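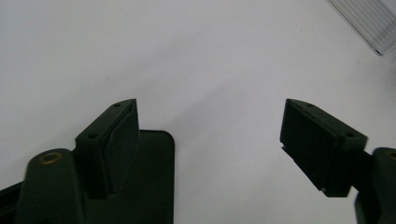 零点

布罗斯托尔蒙坝的三号廊道长二百一十米，常年气温八度。廊道尽头有一座量水堰，堰板为不锈钢，直角三角形缺口，上游侧墙上固定一把水尺。渗漏水从排水沟汇入堰池，越过缺口，流进集水井。观测员每天早晨读一次水尺，读到毫米，填入表格，由堰上水头换算流量。

阿塔华·布伦顿在十一月接手这项工作。前任彭蒂·莱塞宁留给她一串钥匙、一支手电和四十一册观测簿。交接单上列了廊道照明、排水泵、备用保险丝，另有一行写着“水尺，正常”。他签了字，当天下午坐班车下山。

第一周她的读数比莱塞宁最后一周的读数整整高出两毫米。

两毫米水头对应的流量变化不大，但渗流监测看的是趋势。库水位在那段时间没有变化，降雨量为零，坝体内的测压管也没有动静。她按规程复测了三次，又请值夜班的高敏圭下来读了一次。高敏圭蹲在堰池边，把手电夹在腋下，读数和她相同。

“他的眼睛可能不好。”高敏圭说。

“眼睛不好会让读数分散，”她说，“不会每次都偏同一个值。”

高敏圭说有道理，然后问她集水井的浮球要不要一起看。他们看了浮球，浮球没有问题。

她把差值写进备注栏，没有作任何改正。规程第七条规定，观测员只记录仪器示值，改正由资料室统一进行。资料室设在山下的基耶伊镇，只有玛琳·兰赫尔一个人。兰赫尔收到报表以后打来电话，问是否需要启动渗流异常程序。布伦顿说再等一等，她想先看旧簿子。

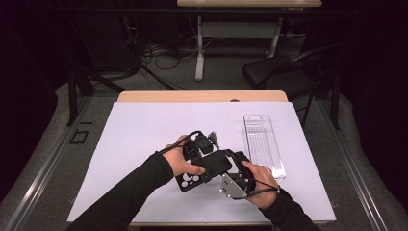

旧簿子放在值班室北墙的铁柜里，按年份排列，前十几册的纸已经发脆。莱塞宁的字很小，数字七中间有一横。他用铅笔，硬度很高，有几页要斜着对灯才能看清。除了水尺读数，他还记气温、水温、排水沟有无析出物，偶尔记一句同观测无关的话，例如“泵房门轴上油”，或者“信到了”。

她从最后一册往前翻，用了四个晚上。方法很简单：挑出库水位相同、前十天无雨的日子，把对应的读数列成一列。排水条件不变时，这些读数应当接近。第三十册以后它们确实接近，第三十册以前也接近，两段之间没有台阶。

没有台阶，两毫米的差就只能发生在交接那天。她不认为大坝会挑这样的日子。

第五个晚上她换了一种办法，去查水尺本身。设备档案显示，原来的水尺是随坝安装的铸铁尺，后来因锈蚀更换成西利克搪瓷尺，安装记录由一个叫吉钟大的技工签署。记录共一页，写明膨胀螺栓的规格、固定点的位置和完工日期。“零点高程复核”一栏空着。

完工日期落在第三十册中间。

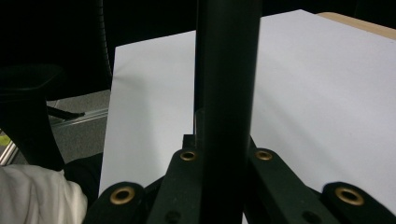

阅读时间：3 分钟

她借来水准仪，从廊道口的基准点引测到堰口。廊道窄，三脚架只能支开两条腿，第三条抵在排水沟的盖板上。高敏圭替她扶尺，每一站都问气泡居中没有。往返测闭合差在限差以内。堰口最低点的高程与设计值一致，搪瓷尺的零点比堰口低两毫米。

也就是说，吉钟大把新尺装低了两毫米，尺上的示值从那天起一直偏大两毫米。而莱塞宁从那天起，每天在心里减去两毫米，再落笔。

她又把第三十册取出来看。换尺当天的读数旁边有一个擦过的痕迹，铅笔压出的凹槽还在，斜着对灯可以认出原来的数字，正好大二。当天的备注只有五个字：“尺换了，水没变。”

她算了一下，这样的减法他做了将近十一年。没有一天漏掉，也没有一天减了两次。有一段时间他请过病假，代班人是谁已经查不到，那二十几天的读数高出两毫米，兰赫尔的前任在旁边批了“疑误”，全部剔除。

按规程，莱塞宁的做法属于擅自改正。按结果，他的序列是连续的，她的序列出现了台阶。她写了一份两页的说明，附上水准测量手簿和安装记录的复印件，建议将搪瓷尺上移两毫米，旧资料不作处理。说明中提到前任观测员时，她先写了“违反第七条”，后来改成“读数已含零点改正”。

兰赫尔在电话里问：“他为什么不报？”

“簿子里没有写。”

“你觉得呢？”

布伦顿说她不掌握这方面的资料。

兰赫尔翻了一会儿纸，说换尺那年的经费单她找到了，当年特罗库拉公司承包全部设备更新，验收不合格要扣技工本人的工钱，扣款一栏里没有人。她又说这不能证明什么。布伦顿同意。
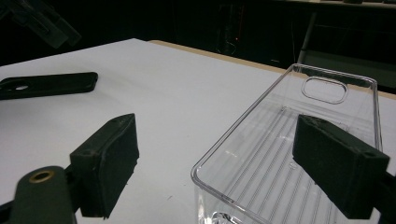
白色桌面，远侧为木色窄边

上移水尺用了一个上午。膨胀螺栓的孔要重新打，旧孔用环氧砂浆封堵。高敏圭负责打孔，她用水准仪监视零点，拧紧以后再复核一次，偏差为零。她在安装记录上签名，填了“零点高程复核”一栏。

第二天早晨的读数同莱塞宁最后一周的读数相同。

她给莱塞宁寄过一封信，地址是人事档案上的。信中说明水尺已经调整，并询问第二十二册里一处字迹不清的水温。回信在三周后寄到，用的是同样硬的铅笔。水温是七点四度。关于水尺，他写了一行：以后读多少就写多少，省事。

信的背面还有一句，说泵房的门轴每年入冬前要上一次油，他忘了写进交接单。

她把信夹进当前这一册，去泵房看了门轴。轴是干的。她回来取油壶，经过量水堰时顺便照了一下水尺，读数没有变化。当天的备注栏里她写了两项：泵房门轴上油，信到了。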